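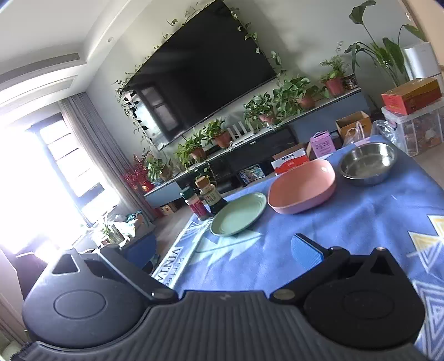 Ticket 349 – Recipe import drops half the ingredients
Product: Wirkimon meal planner, desktop
Opened by: Nimal Fakir
Status: Solved

First off, I love this program! I've got 147 recipes in it and plan every dinner from it. But since the January update, anything I bring in from a text file loses ingredients. My lentil soup came through with onions, salt and nothing else.

Reply from Clokum support
Thanks, Nimal, and what a great collection! Could you send us one file that fails and one that works? Please also tell us which program you typed them in.

Nimal Fakir
Both attached. The bad one was typed in Arico, the good one in plain Notepad. I tried 3 more from Arico just now and they all lose lines. Restarting didn't help, and neither did reinstalling.

Reply from Clokum support
Found it – and it's a fun one! Arico saves fractions as a single character, and the importer skips any line that has one. Onions and salt had no fractions, so they made it in. Two ways around it for now:
Type 1/2 with a slash, or
under Import, Options, set Text Type to Unicode and import again.

Nimal Fakir
The second one worked on the first try. All the lentils are back, and so is the cumin! I redid the whole soup folder before lunch. Would it be possible to make that setting the default?

Reply from Clokum support
Already on the list for the next update. Closing this one.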